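January 20, 2022

Went to the open day at Illasen after lunch. Driss Kettani signed me in and gave me badge 33.

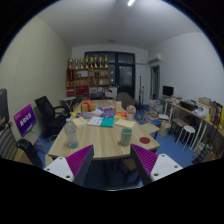 I wanted to know how they teach an arm to handle ordinary things. Driss said they start by hand, at the big table. I asked about the purple pads on the gripper, and he said the ribs are for grip. The trophies on the shelf got more questions than the gripper did.

Then the bottle. I got a turn too, and squeezed too hard.
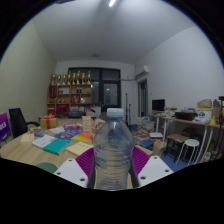

Radwa El Fassi, trainee technician

Bus home at 8. Must email Driss about the August course.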